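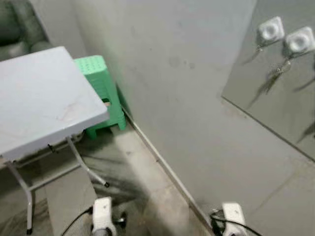
BATIS OPENS FURNITURE LENDING TO ALL RENTERS IN LAMPTEY

Flat price of $499 for a full year. First deliveries go out in July. Sign-up is open now.

LAMPTEY - For immediate release

Batis, the furniture lending company based in Lamptey, is opening its year-long plan to every renter in the city. Until now only tenants in buildings signed up with us could join. That rule is gone. If you rent in Lamptey, whatever the building, whoever the landlord, you can apply.

One price, $499, paid up front or split over the year at no extra cost. It covers a main room and one bedroom. Delivery in, pickup out, repairs in between. Sofas, tables, chairs, bed frames, shelves, lamps. No mattresses, see below.

Why now

Short leases. Lamptey has a lot of them and they keep getting shorter. People come for a course, a hospital placement, a season at the port, and then they go. Buying a sofa for ten months makes no sense to most of them. Neither does leaving it on the curb at the end. Anyone who has walked down Canal Row at the end of a college term knows what the sidewalk looks like.

The pilot ran for just over a year in buildings near the college and the bus depot. 1,000 households took part. Of those, 965 kept the plan until their lease was up. The others mostly left town early or moved in with somebody who already had furniture, and a handful decided they wanted to own their own things, fair enough.

We asked everyone who finished what they would change. Delivery windows came up most. Then chairs. Then delivery windows again, from people who had already filled in the form once.

What is changing

Delivery windows are down to two hours. They used to be half a day, and people lost shifts over it. You pick the window when you book, and a text goes out when the van leaves the warehouse. Evening slots run until 8:30 p.m. every weekday except Tuesday, when the vans are in for service.

Chairs are better. The old dining chairs had a screw under the seat that worked itself out after a few months. All of those have been pulled. The replacements are bolted through.

Swaps. One free swap per household per year. Sofa doesn't fit round the landing, table is too wide for the kitchen, you got a roommate and need another chair. Message us, we bring something else and take the first one back. Further swaps are $20 each, wich covers the van.

Small-room set. New. Made for studios and for single rooms in shared houses. Folding table, two stools, narrow shelf, daybed or two-seater. Same price for now, but the set includes a free second swap, as small rooms are harder to get right the first time.

Stairs. We used to charge for anything above the third floor with no elevator. Dropped.

Where the furniture comes from

Most of it is used. We buy from closing offices, hotels being refitted, estate sales and from people in Lamptey who are moving away. Everything goes through the Trorkus warehouse on the east side, where it is cleaned, tightened, patched and tested before it gets a tag. Trorkus handled the pilot and has doubled its floor space for the wider launch. There are 2,000 pieces tagged and ready on the racks as of this release.

Used means used. A tabletop may have a mark on it. Leather creases. We don't send out anything that wobbles, smells or has a split seam, and if something like that does get through, call and it comes back on the next van. But if you want everything matching and in plastic wrap, this isn't the right plan for you and we would rather say so before you pay.

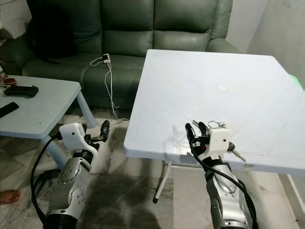 Color is the thing people ask about most. Short answer, you can give us a first and second choice for the sofa, and we try. Greens and grays are the easiest to get at the moment. Reds, very hard. For tables and shelves you choose light or dark and that is as far as it goes.

Wear and tear

Ordinary wear is included. Rings from cups, scuffs on legs, a cushion that has gone a bit flat. None of that gets billed. We bill for burns, cuts, pet damage beyond light scratching, and pieces that are missing at pickup. Maximum charge on any one piece is printed on its tag, so you know before anything happens. No deposit.

During the pilot the most common repair was drawer runners. Second was lamp switches. Our repair crew can usually fix both in your room, in one visit, and there is no charge.

Buying at the end

New for this launch, asked for over and over in the pilot. If you get attached to a piece you can buy it when the year is up. The price goes on your account page in the last month. No pressure calls. If you do nothing, we pick it up with the rest.

What is not included

Mattresses. State rules on used bedding are strict and we don't want to be storing them. Members get a discount code for new ones, delivered with the bed frame on the same van if you order a week ahead.

Kitchen appliances. Not this year. We are looking at small refrigerators for the single rooms but there is nothing to announce.

Rugs, curtains, TVs. No.

Outdoor furniture. Also no, though the balcony question comes up a lot and we may try something next spring.

How booking works

Booking runs through Jerkis, the scheduling app the pilot members already use. Set up an account, enter your address, measure your doorway (please measure your doorway), choose your set and pick a slot. The app shows the size of every piece, folded and unfolded where that applies. You can also book by phone or at the Batis counter inside the Trorkus building. The counter is open from 10 a.m. to 6 p.m. and there is parking around the back, enter from the loading side.

You will need a lease or a letter from your landlord, and photo ID. No credit check. Subletters are welcome so long as the letter covers the full period you are asking for.

Shared houses can take one plan for the whole place or one plan per room. One plan means one person's name on it, and that person is responsible at pickup. In the pilot, houses with a plan per room had far fewer arguments about who owed what. Just passing that along.

Moving during the year

If you move inside Lamptey we move the furniture for you once, free. Give us ten days' notice. If you leave the city the plan ends and the unused full months are refunded, minus one van trip. Refunds go back to the card you paid with. Cash payments at the counter are refunded at the counter.

For landlords

Building agreements stay in place and nothing changes for tenants already covered. Landlords who want to offer rooms furnished can still sign for a whole building at a lower rate per unit. Ask for the building sheet. It has been rewritten and is now two pages instead of eleven.

We have also had questions about whether landlords can add our fee to the rent. They can, if it is listed on its own line and at the price we charge. Anything on top of that and we end the agreement.

Donating or selling to Batis

We are buying. Sofas, solid tables, desks, bookcases, dining chairs in sets of four or more. Send two photos and the measurements through the Jerkis app or by email. Offers come back within three working days. For pieces we can't use we will tell you which of the city drop-offs takes them. Please do not leave furniture outside the Trorkus gates overnight. It gets rained on and then it is no good to anyone.

Jobs

The wider launch means more vans and more hands. Open now: drivers, loaders, two upholstery repairers, one person for the phones. All posts are paid hourly with set shifts, and training is on site. Apply at the counter or by email with JOB in the subject line.

Open house

The warehouse will be open to the public on the first Saturday in July, from 10 a.m. Sit on the sofas, try the folding tables, ask the repair crew things. Kids are fine on the showroom side but not past the yellow line. Coffee until it runs out. Anyone who signs up on the day gets first pick of the slots for that month.

About Batis

Batis lends furniture to renters in Lamptey by the year. It owns its own vans and employs its own drivers and repair staff. Warehousing and cleaning are provided by Trorkus. Scheduling is provided by Jerkis.

Press contact

Batis press desk, Trorkus building, east side, Lamptey. Calls are answered during counter hours. Warehouse visits and extra photos on request, a day's notice is apreciated. Price list and building sheet can be sent as separate files.

- ends -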